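Copper cable stolen from Sandoval substation

Power was cut to 2,921 customers in the Sandoval district early on 27/02/2021 after thieves removed grounding cable from a substation on the east side of town. Ivport, which runs the local grid, said 30 yards of copper were taken. 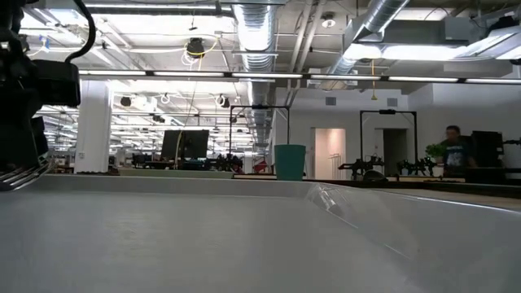 A gray work surface with a raised rim.

Crews restored service to 1,098 homes before breakfast. The rest were back by noon, apart from 13 properties on Hillov Road that had to wait for a replacement transformer fuse.

"The fence was cut in two places," said Citlali Bautista, operations manager at Ivport. "Anyone who goes into a substation like that is risking their life." 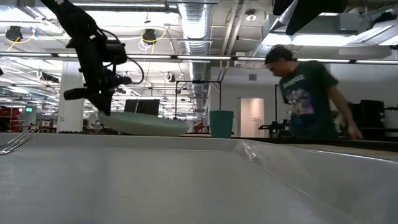
1 min read

It is the second theft at the site in February. Ivport has moved a security patrol to the area and plans to replace the remaining copper with steel-core cable – a job that should take two weeks and will not need further outages.

Residents who see people near the fence at night are asked to call the sheriff's office first, then the Ivport fault line. Claims for spoiled food can be made on the form sent with the next bill.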